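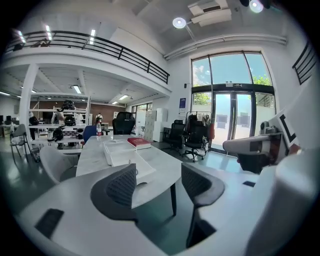

Print this page
E-mail this page

Timmermans Recalls Grip Control Board in Drinent Handheld Grippers After Pads Fail to Release

SESIRVILLE, April 27, 2026 - Timmermans is asking all owners of its Drinent handheld gripper to stop using the tool until a control board inside the handle has been checked and, where needed, replaced. The company has found that on certain boards the two finger pads can stay closed after the operator lets go of the trigger.

The notice covers 2173 grippers shipped since November. Units shipped before then use an earlier board and are not affected.

Timmermans knows of two cases in which a person was hurt. Both were operators who had a fingertip between the pads when the gripper failed to open. One was treated for bruising and the other for a small cut. Neither missed work.

What went wrong

The Drinent is held in one hand and used to pick up and set down everyday objects while the tool records the motion. The recordings are later used to teach robot arms the same task. Operators work at ordinary tables in offices and workshops, often with other people in the room, and handle items such as books, bottles and trays.

When the trigger is released, the board should cut power to the closing motor and let a spring open the pads. On the affected boards, a relay can stick after long use. The motor then keeps pulling at its holding force of 40 newtons until the battery is disconnected. Pressing the trigger again does not clear the fault, and the stop button on the handle does not clear it either, as both signals pass through the same relay.

The first report came from an operator at the company's own Sesirville site, who was moving a paperback from one end of a table to the other and could not get the gripper to let go of it. The tool was taken out of service and put on a test bench. It worked normally for the rest of that day and the report was closed. A second report, from a customer, led engineers to run six grippers without a break. Four of them stuck before reaching 2000 cycles.

"We should have kept the first unit on the bench longer," said Ozan Soylu, head of product safety at Timmermans. "It opened and closed fine for an afternoon, and we took that as an answer. The stop button is the bigger problem. A stop button has to work when the thing it is meant to stop has failed, and this one was wired so that it could not."

What owners should do

Owners should switch off the gripper and unplug the battery lead at the base of the handle. The tool should not be used for light work or for demonstrations while it is waiting to be checked.

The board number is printed on a label under the battery cover. Boards with a number ending in R need to be replaced. Boards with any other ending can go back into service once the owner has registered the number with Timmermans.

If a gripper sticks with an object or a finger between the pads, do not try to pull free. Unplug the battery lead. The pads will open under the spring. Anyone working with an affected gripper before reading this notice should make sure that a second person in the room knows where the lead is.

Replacement boards are free, including shipping both ways. Timmermans will fit the board at Sesirville or send it to customers who have their own trained service staff. The new board has a separate circuit for the stop button, which cuts battery power directly. Boards will go out in the order in which owners register. Customers with a maintenance contract do not get priority.

Recordings made with affected grippers are not damaged by the fault. Sessions in which the pads stuck may show the gripper as open while it was still closed, and customers may wish to remove those sessions before using them for training.

Other products

The small handling arm sold under the name Furby uses a different board and a different motor. It has been tested on the same bench and did not show the fault. No action is needed by Furby owners.

Timmermans has stopped shipping the Drinent until stock on hand has been refitted. Orders already placed will be held, and customers may cancel for a full refund.

Owners can register through the service page on the Timmermans website or through the dealer that sold the tool.

Print this page
E-mail this page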